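The Night Bus to Bokham

Harish Dwivedi had been waiting for the comet since he was 11, and now it was finally coming, and he was stuck on a bus!

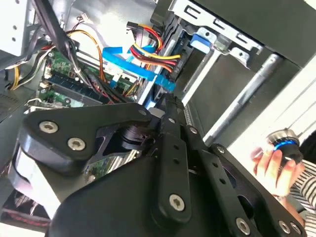 It was a good bus, as buses go. The heater worked, the seats were soft, and the driver sang old film songs under his breath on the long hill out of Pristham. But it was not a hilltop, and the hilltop at Bokham was where Harish wanted to be, with his grandfather's telescope set up on its three wobbly legs and a flask of tea beside it.

The telescope was on his lap. He had wrapped it in two sweaters and a bath towel, and he held it the way other people hold a sleeping child.

"Is that a trombone?" asked the woman across the aisle.

"A telescope," said Harish. "There's a comet tonight! You can see it with your bare eyes if the sky stays clear, but with this you get the tail, the whole long tail, like breath on a cold morning."

She looked out of her window. There was a lot of cloud out there.

"It'll clear," said Harish. "It has to."

Her name was Mrs. Tiwari, and she was going to see her sister, who had a new baby goat and wouldn't stop calling about it. She had never seen a comet. She had once seen a ring around the moon, back in September, and had stood in the yard with wet laundry over her arm until her feet went numb. Harish thought this was wonderful and told her so. He wanted to know everything – how wide the ring was, what color, whether it had rained the next day. (It had, and the laundry had to be done again.)

They passed the turn for Plasport at twenty past nine. Twelve miles to go. The cloud had not moved at all.

Then the bus coughed, slowed, and rolled to a stop beside a field.

"Five minutes," called the driver. He got down with a flashlight and they heard him talking to the engine. Five minutes went by, and then 25, and people began to sigh and button their coats. A boy at the back started to cry because he was hungry, and Mrs. Tiwari gave him half of her sister's cake.

Harish got down too, just to stretch. The air smelled of turned earth. He walked as far as the gate and looked up, and low in the west there was a gap in the cloud, no wider than his hand.

It was in the gap.

He ran back so fast he lost a shoe. "Come out!" he shouted through the door. "Come out, come out, all of you, bring the boy!"

And they came, grumbling, pulling on hats. He had the telescope unwrapped and standing in the mud before the last of them was down the steps. The boy went first, on Mrs. Tiwari's shoulders, with crumbs on his chin.

"It's got hair," the boy said.

"Yes!" said Harish. "Yes, it has! Look at it go!"

Behind them the engine caught and began to run. The driver left it running, wiped his hands on his trousers, and got in line.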